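4.3 Recording a demonstration set

The Stikby protocol uses sets of 32 episodes. The policy in our August result was trained on 2,959 episodes, of which 1,644 passed the filter in section 6.

1. Start the Kedbridge recorder and enter the operator's initials.
2. Hold both grippers still over the table until the recorder shows two tracked poses.
3. Press the pedal, do the task once, and press it again.
4. Return the objects to a new start position before the next episode.

Note: Episodes shorter than 500 samples are dropped when the set is saved.

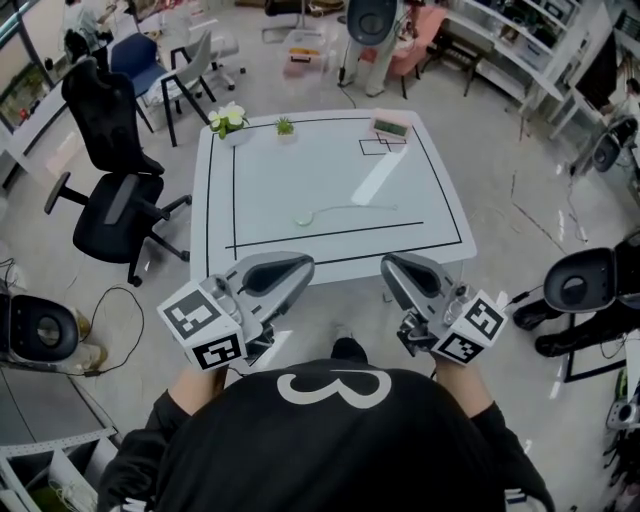

Pose tracking depends on the marker cubes, so most lost episodes come from the way the grippers are held. Keep your sleeves and fingers off the cubes at all times. Each cube sits at the base of its gripper and has markers on more than one face, which lets you turn your wrist, but do not turn it so far that every marker faces away from the camera. If tracking drops for a moment, finish the episode and flag it. Vinh Hứa's filter script will trim or reject it later.

Caution: Do not lift a gripper by its cube. A shifted cube makes the calibration invalid, and the whole set must be recorded again.

5. After the last episode, run the Kadon check on both hands.
6. Send sets that fail the check to A-yeong Geum with the log attached.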